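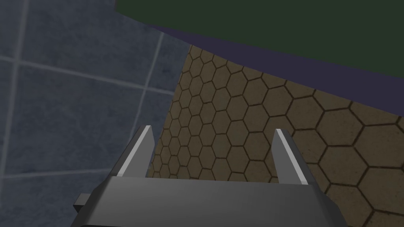
啤酒桶押金一事,本博客过去数年只在谈运费时顺带提及,现单独成篇。自二月起,Stikbridge酿酒厂对其供应酒馆及餐厅的钢制周转桶实行新的押金与回收办法,原先由经销商代管的空桶台账改由酒厂直接登记。办法公布后,酒厂与零售终端对同一条款的理解相去甚远,正如图中那两根夹指,各立一侧,张得很开,中间什么也没有夹住,只看得见带花纹的地面。本文所谈的,即是这段空当里的几项具体问题:空桶归谁保管,损耗由谁承担,押金何时退还。

先说明背景。桶装啤酒的成本构成中,酒液与消费税最受关注,容器则往往被计入“其他”。对产量较大的酒厂而言,这种处理尚可接受;对Stikbridge这一规模的厂家,周转桶却是账面上数额较大的一类固定资产。据该厂发给客户的通知,盘点时有1,135只桶无法确定所在位置。通知没有说明其中多少已经报废、多少仍在客户地窖内,亦未列出年份分布。笔者曾去函询问,得到的答复是核对工作尚在进行。

新办法的主要内容如下。其一,每只桶在出厂时登记编号,随送货单交付客户签收。其二,押金按桶收取,单列于发票,不与酒款合并。其三,空桶应在送达后100日内交还,逾期者押金转为容器使用费,不再退回。其四,桶身凹陷、阀口损坏或标签遭涂改者,由酒厂检验后决定是否扣减押金。通知附有检验标准,对凹陷的深度有规定,对阀口损坏则仅有“影响正常使用”一语。

笔者认为,前两项并无可争议之处。编号登记早应施行,押金单列也便于客户核账。以往押金与酒款混在一起,门店更换经营者时,新旧双方常为地窖里留下的空桶归属发生争执,旧发票上又查不出押金余额。如今单列,至少有据可循。

争议集中于第三项。期限本身并不苛刻,一家销量稳定的酒馆,一桶酒从送达到售空,远用不了这么久。但季节性较强的门店情况不同。海滨一带的餐厅在淡季歇业,开季前订入的酒若未售完,桶便随酒一同滞留。此外,交还空桶须由送货车辆带回,而送货车辆何时上门并不由客户决定。若车辆因满载而拒收空桶,期限是否顺延,通知没有写明。

承运方Varghese就此另发过一份说明,称司机在车厢允许的情况下应当收取空桶,并在回单上注明数量;不能收取时,应在回单上签注原因。这一安排值得肯定,惟其效力仍有疑问。押金由酒厂收取,期限由酒厂计算,承运方的签注能否中止计时,须由酒厂书面确认。截至本文发表之日,即2018年7月15日,笔者尚未见到此类确认。

第四项的问题在于举证。空桶自门店装车至酒厂卸货,中间经过转运仓,搬运不止一次,凹陷发生在哪一段,事后难以分辨。较为稳妥的做法,是由双方在装车时共同查看桶身,并在回单上记录。小型门店往往只有一人当班,上午收货时又值备餐,要求其逐桶查验并不现实。笔者建议酒厂对轻微凹陷设定免扣范围,将扣减限于必须送修的情形。

Zosel的做法可供参考。该厂不向客户收取押金,改按桶次收取固定的容器费,空桶由其自行安排车辆回收,每条路线配有2辆车轮换。客户的负担可以预见,账务也较为简单,缺点是周转快的门店实际上补贴了周转慢的门店。Zosel的客户以连锁餐饮为主,各店销量相近,这一缺点并不突出。Stikbridge的客户则从乡村酒馆到会展场馆均有,若照搬,恐怕会引起另一轮不满。

亦有意见主张改用一次性塑料桶。此类容器免去回收环节,适合远途及出口,在本地供应中则未必合算,门店还须自行处置空桶,部分地区的回收站并不接收。何况Stikbridge的主力产品Stasis为桶内熟成的艾尔,对容器及静置条件均有要求,酒厂在通知中已表示该产品将继续使用钢桶。因此在可预见的时间内,押金制度仍是多数客户必须面对的安排。

对于已与Stikbridge签约的门店,笔者提出以下建议,供经营者酌情采用。

收货时核对桶身编号与送货单是否一致,不一致者当场在单据上更正,勿留待事后补报。

空桶集中存放于便于装车的位置,不与其他酒厂的桶混放。笔者查看过一家门店的地窖,23只空桶分属数家酒厂,其中数只的色环已经磨损,辨认颇费时间。

回单保存至押金结清为止,司机拒收空桶时务必请其签注。

门店转让时,将在店桶数及押金余额列入交接清单,由转让双方签字,并书面告知酒厂。

最后补充一点。有读者来信询问,在新办法实施前已收到的桶是否适用期限规定。通知的措辞是“自实施之日起送达之容器”,按字面理解,旧桶不在其列,但旧桶仍属酒厂财产,客户负有归还义务。旧桶所对应的押金,凡能提供原发票者,酒厂承诺照原数退还;发票遗失者须填写申报表,由酒厂与经销商的旧台账核对后办理。申报表可向酒厂客户服务部索取,填写时请将各门店分开列明,多家门店合并申报的,酒厂会退回重填。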